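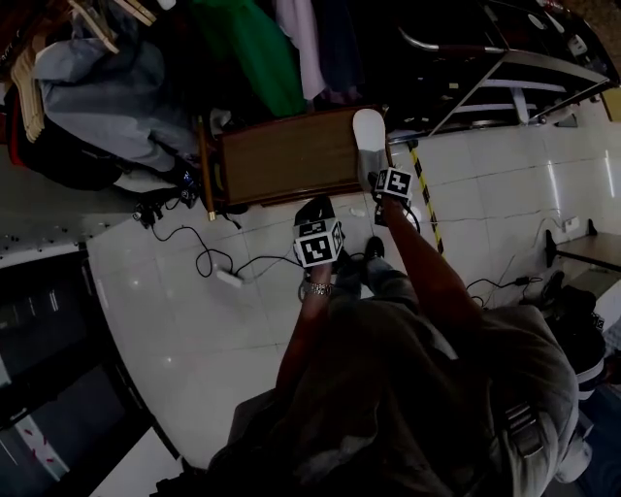
Na-rae Bae reports that the 124-line sample parses cleanly in Pruren but loses its trailing tabs when saved from Prurnura, so check line endings before filing a bug.

Clunstead Household Word List

Plain text word list for spell checking and crossword filling. Covers everyday terms for rooms, fixtures, small repairs and cleaning.

Format
One entry per line, UTF-8, tab separated. Fields: headword, part of speech, plural, variant spelling, note. All 5 fields must be present; empty fields stay empty.

Known issues
Some 70 entries have no plural. Mass nouns (grout, putty) are marked M in the note field, but the marking is incomplete.
Hyphenated compounds sort before open compounds in Xie and after them in Prurnura.
"Faucet" and "tap" are separate headwords. Do not merge them.

Changes in version 3
British variants moved out of the headword field.
Duplicate "sill" removed.
Sort order is now case-insensitive.

Corrections
Send one line per change, old entry first. April submissions are still in the queue.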